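4. The Open Day Demonstration

4.1 Why we went to look

The claims that are made for contact-rich manipulation in small workshops usually reach the buyer through two channels: a short video and an open day. Videos have been picked apart often enough in the literature. Open days have not, and we think they deserve the same treatment. A visitor who stands next to a table and watches an arm move parts comes away with a strong impression, and that impression is hard to argue with afterwards. Two of the four workshop owners we interviewed for Section 3 told us they had made up their minds at such an event. Neither could say what the machine had been asked to do that day.

We attended the June open day at the Jellcombe site, where the system sold under the name Balora was being shown to the public for the second time. The host, Oldřich Skála, knew that we were writing a paper and knew what it was about. He let us stand at the table through the whole afternoon, and he answered most of our questions. We are grateful for that, and the criticism that follows is aimed at the format.

4.2 What was offered to the visitor

The printed handout promised "robust rearrangement of unfamiliar objects by contact." We kept coming back to that phrase, which contains three separate claims. Robust suggests repeated success under changing conditions. Unfamiliar suggests that the objects were not used in training or tuning. By contact suggests that the arm gets its result from pushing and nudging, without needing a proper grasp.

Only the third claim could be checked from where the public stood. The tool was a single straight finger under a round metal housing, and it worked close to the surface of a wooden board set on a perforated table. The parts were small plastic blocks in plain colors: stars, a heart, cylinders, a triangular prism and so on. A cube was also in play. Anyone watching could see that the finger was a pushing tool, and nobody at the table claimed otherwise.

The other two claims were out of reach. We asked whether the blocks were new to the system. Skála said the shapes were "not special to it," a phrase we wrote down at the time and still cannot interpret. When we asked a second time, he said that the blocks had been printed for public events. That tells us where they were used, and leaves open whether the controller had been tuned on them first.

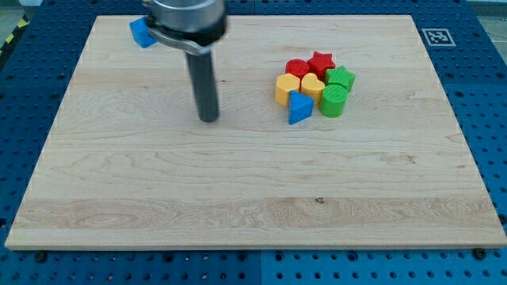

The visitor is also given no baseline. A block that slides from one part of a board to another looks like an achievement when a machine does it, and we felt this ourselves. Yet a flat, level board and short blocks of similar height make a forgiving problem. There is little to tip over and nothing to climb. A fixed sequence of strokes, recorded once and replayed, might produce much of what we saw, provided someone put the parts back in the right places between rounds. We do not say that this was done. We say that the public had no means of telling the difference, and after a full afternoon neither did we.

4.3 The count, and what was left out of it

A sheet taped to the rail gave a running tally for the event. By the time we left it showed 16 rounds, with 11 marked as completed. We had kept our own notes and agree with the total number of rounds. We disagree on two of the completed ones. In the first, an operator stepped in and moved a block by hand before the arm finished. In the second, the arm stopped, was restarted from the console, and then ended close to its goal. Skála counted both. His view was that a person would be present in any real workshop and that a restart costs a few seconds. That is a fair point about workshops – it is a poor reason to enter the round in the same column as the others.

By our own stricter reading, nine of the 16 rounds ran from start to finish without help. We would not read much into that figure either. The sample is tiny, the starting layouts were chosen by the staff, and we suspect the staff had learned which layouts go well. When a visitor asked to place the parts herself she was told, politely, that this would be possible at a later event.

The sales presentation in the next room quoted a different number. One slide stated that the system had completed 1000 rearrangements in internal trials. It did not give the number attempted. We asked for it in person and again by e-mail, and were told that the trial records were held by the integration partner, Malý. A request to Malý had not been answered when this section was written.

4.4 A second opinion

We did not want to rely on our own irritation, so we gave our notes to Vlasta Tichý, who ran acceptance tests for packaging lines at Meltdale for many years and has no stake in the product. Her reading was milder than ours in one respect. She pointed out that the setup had the marks of a real working cell: the board apparently held at its two near corners by fasteners, a printed marker lying on the table, hazard striping on the floor. People who only want a show, she said, tend to skip such things.

She was harsher on the question of evidence. In her former job a supplier would not have been allowed to choose the starting positions, and a test that was helped along by hand would have been recorded as failed. Her usual minimum for a first acceptance run was 80 cycles, with the parts laid out by the customer. Nothing we saw would rule out the Balora passing such a test. It has simply not been shown to, and the open day was arranged so that the question did not come up.

We accept her correction about the cell and have toned down an earlier draft on that point. We still hold that a marker and a set of fasteners say something about how the equipment was set up and very little about what the software can do with an unfamiliar part.

4.5 What an open day could show

None of this would be expensive to fix. The host could let visitors lay out the parts, within limits stated in advance. Rounds with human help could be put in their own column. One object brought by a member of the public could be tried each hour, with the result written on the same sheet whether or not it went well. And the tally could stay up after the doors close – at Jellcombe it was taken down while the last group was still in the hall, and our request for a copy was refused.

We put these suggestions to Skála before submitting this paper. He agreed to the separate column. On visitor layouts he said he would need to speak to the engineers, and we have not heard from him since. Section 5 applies the same checks to the two trade fair demonstrations, where access was worse and the counts were not posted at all.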